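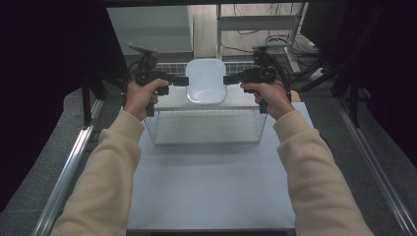 Boards > Single-board computers > Serial and I2C > Thread view

Print this thread | E-mail this thread

Marina Politis
26 November 2023

1/ Notes on I2C errors with the Dilham carrier board and two temperature sensors on one bus. Symptom: i2cdetect lists both addresses, then reads fail with "Remote I/O error" once the cable is longer than a hand's width.

2/ First check was pull-ups. The Dilham has 2.2k on SDA and SCL. Each Grolmont breakout adds its own 10k. In parallel that gives a little over 1.5k, still within spec at 3.3 V. So the pull-ups stay as they are.

3/ Second check was bus capacitance. The meter reads 58 pF on the bare board and 161 pF with the ribbon attached. The limit for fast mode is 400 pF. Fine on paper.

4/ Third check, with a scope on SDA: crosstalk from SCL. The two lines sit side by side in the ribbon. I moved GND between them and the spikes dropped below the input threshold.

5/ Errors went down but did not stop. The rest was clock stretching. The sensor holds SCL low during a conversion and the hardware controller samples too early.

6/ Workaround: leave the hardware bus alone and use the i2c-gpio overlay on two free pins. In config.txt:

dtoverlay=i2c-gpio,bus=3,i2c_gpio_sda=23,i2c_gpio_scl=24

Reboot, then run i2cdetect -y 3.

7/ Those pins have no pull-ups on this board, so fit your own. 4.7k to 3.3 V – never to 5 V.

8/ Result over 300 reads per sensor: no errors. CPU load is slightly higher. At one read per second I don't care.

9/ Jayasinghe's logger script has bus 1 hard-coded in two places. Change both, or it keeps opening the old bus and reports a missing device.

10/ Not tested: the Grirham hat on the same overlay. It claims GPIO 24 for its interrupt line, so pick another SCL pin if you have one fitted.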